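Halstead hire kit, first impressions

2019-03-28

I have had the two-arm kit from Halstead on hire for most of the month, and a few people asked what you get for the money. The short version is a pair of arms with a parallel gripper on each, a set of brackets, more cable than I wanted, and a licence for Zumcombe, the software that runs it all. Hire is £400 for the month. Delivery was another £45, and they carried it up the stairs.

Setting up took me 60 minutes with the printed guide. The guide is clear until the calibration page, which seems to be for an older version. I rang the support line and had the right page by email the same afternoon.

I have kept it to kitchen jobs, mostly plates and cutlery.

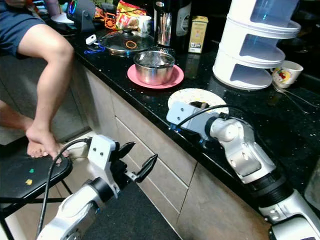
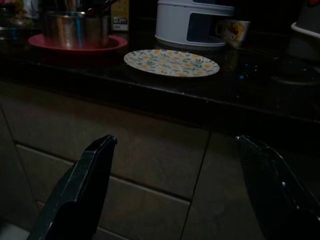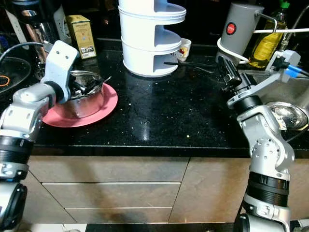 Both arms, working along the kitchen counter.

Zumcombe is the weaker half. Saving a routine takes 3 clicks, but finding it again means scrolling through one long list with no folders. It also forgets the speed setting when you close it, so I now write mine on a bit of paper. The stop button on screen is large and in a sensible place.

I looked at the Flirnberg kit before choosing this one. It is cheaper to hire but comes with a single arm, and the second is charged as an extra.

The fans in the control box are louder than I expected and I wouldn't want them on in the evening. I have extended the hire until June and will post again after the next software update.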